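Keeping a Long Path or Lane Clear: Tips for the Edges, the Surface and the Tools

Posted Dec 20, 2021 by Reshma Ngubane in Yard and Workshop

We have 337 yards of lane between the back gate and the road, with brush on one side and trees on the other. I have looked after it long enough to have made most of the mistakes. These are the things I do now, in no special order except that the tool notes are at the end.

Walk it first

Walk the whole path before you carry any tools out. Take a roll of bright tape and tie a piece to anything that leans over the path at head height, anything dead, and any twig that catches your sleeve. Then walk back the other way. You will see branches you missed, mostly on the side you weren't watching.

Wear the clothes you plan to work in. If a sleeve snags on the walk, it will snag when you have loppers in both hands.

Cut the edge before the height

It is tempting to start with the tall growth. Start at the bottom. Find where the path meets the brush and cut back everything that has crept over that line, down to the base. Once the bottom is open you can see which stems the higher growth comes from, and often two cuts low down will do the work of twenty cuts higher up.

For a ragged or raised edge, use a flat spade and slice straight down along it. Pull the loose material away from the path with a rake. Don't throw it up on the bank, where the next rain will wash it down again. 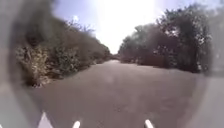

A long straight run is easier to judge than a bend. Stand in the middle and look down it. Anything that has grown out past its neighbors will show up against the rest, and you can send a helper ahead to tie tape on it while you point. On a bend you have to check every few steps.

Where the two sides are different heights, treat them as two jobs. Low shrubs can be trimmed back with hedge shears once a year. Trees and tall bushes need less cutting but more looking. Check them from underneath for dead limbs, and check them again after any big wind. Leave anything you can't reach from the ground to someone with the right gear.

Dry brush

Straw-colored growth may be dead or just resting for the season. Scratch a stem with your thumbnail. Green underneath means leave it or trim it lightly. Brown and brittle all the way through means it can come out at the base. Bare branches poking out of the top of a shrub get the same test, but try a few of them before you decide.

I do dry brush in September and get it off the property the same week. A pile of dead twigs beside a path is a fire risk, and it is also where every mouse in the area moves in.

The surface

Packed earth and old asphalt both do well with very little. Keep leaves off, keep water moving, and fill low places while they are still small.

For earth, fill a dip in thin layers and tamp each one. If you dump it all in at once, the top will feel firm and the middle will sink. Dampen the soil a little first - it should hold together when you squeeze it, without dripping.

For worn asphalt, sweep out cracks with a stiff brush and pull any weeds by the root before you patch. Patch sticks badly to dust.

Shaded stretches stay damp longer and get slick. Thinning a few low branches to let some sun through does more good than scrubbing.

Hauling

Use a tarp. Lay it flat on the path, pile the cuttings with all the cut ends facing the same way, and drag it by the two corners at the cut end. The branches fold back as you pull and won't dig in. A wheelbarrow is fine for soil but poor for brush.

My largest load so far was 209 pounds on the scale at the yard waste site, and that was too much for one trip. Make it two.

Tools

- Bypass loppers for live wood, anvil loppers for dead wood.
- A folding pruning saw. Mine is a Skiron and the blade has lasted well.
- Hedge shears, oiled at the pivot each time they come out.
- A flat spade, a stiff rake and a push broom.
- Leather gloves with a long cuff.

Wipe sap off the blades before you put them away. A rag with a little rubbing alcohol will do it. If the sap has already set, leave the damp rag on the blade for a few minutes and then wipe again. Dry the blades and rub on a thin coat of oil. Hang loppers with the handles closed.

Next page: storing hoses and hand tools over the winter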